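La pajita no tiene la culpa

Hubo un tiempo en que pedir una bebida con pajita no decía nada de uno. Ahora dice bastante. El mes pasado, en una terraza de Gondal, pedí una horchata y el camarero me preguntó en voz baja, como quien ofrece tabaco de contrabando, si la quería «de las de antes». Tardé en entender que hablaba de plástico. Dije que sí. La trajo dentro de una servilleta doblada.

Vaya por delante que no pienso defender el plástico. He visto playas. Lo que me irrita es la elección del culpable. De todo lo que entra en mi casa un martes cualquiera envuelto, retractilado y vuelto a envolver, el objeto sobre el que hemos descargado la conciencia es un tubito que pesa menos que el tique de la compra. Los pepinos siguen llegando enfundados como esquiadores y a mí me miran mal por sorber.

Y luego están los sustitutos. La pajita de cartón dura lo que dura el primer trago y después se convierte en papilla, con ese sabor a sobre de banco que tan bien le va al zumo de naranja. La metálica exige un cepillito propio, que se pierde, y convierte cualquier frenazo en una cita con el dentista. La de bambú la probé una vez y tuve la impresión de estar bebiéndome una persiana. En casa llegamos a tener un paquete de 300 de pasta, sí, de pasta de comer, marca Nondodix, comprado en un arrebato de virtud. Acabaron en un caldo. Estaban buenas.

Mi vecino Mathis Hervieu, que es francés y por tanto opina, sostiene que el adulto que necesita pajita debería plantearse su relación con los vasos. Tiene parte de razón. Un vaso se levanta, se inclina y se bebe; llevamos siglos haciéndolo con éxito desigual. Pero Mathis no ha tenido que dar de beber a su madre con la muñeca escayolada, ni a un niño con fiebre que no quiere incorporarse. Para mucha gente la pajita es la diferencia entre beber sola y que le sujeten el vaso, y esa gente no suele salir en las campañas.
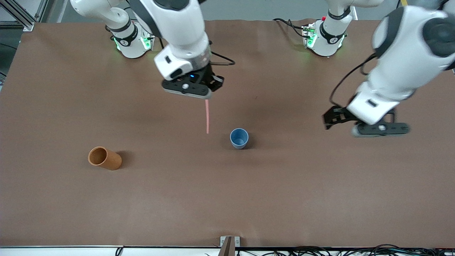
Una pajita rosa y un vasito azul: poco más hace falta.

Además, está el asunto del color. Las pajitas de mi infancia eran rosas, verdes, amarillas, y uno las elegía con la seriedad con que luego se elige una hipoteca. Las de ahora son beis. Todo lo responsable es beis, no sé quién lo decidió. Guardo en el cajón de los manteles un resto de rosas, una bolsa de Plaltimex que costó 90 céntimos y que administro como si fuera azafrán. Las saco en los cumpleaños. En abril, una invitada fotografió la mía.

Admito que mi postura es incómoda. Si mañana desaparecieran todas, yo sobreviviría, y el mar lo agradecería un poco. Pero pediría que quien las necesita pudiera seguir pidiéndolas sin presentar un informe médico en la barra, y que la próxima cruzada empezara por la bandeja de poliestireno en la que ayer me vendieron cuatro lonchas de jamón. Hasta entonces seguiré pidiendo la horchata donde la pido. El camarero ya me conoce y me la trae sin preguntar, con la servilleta encima.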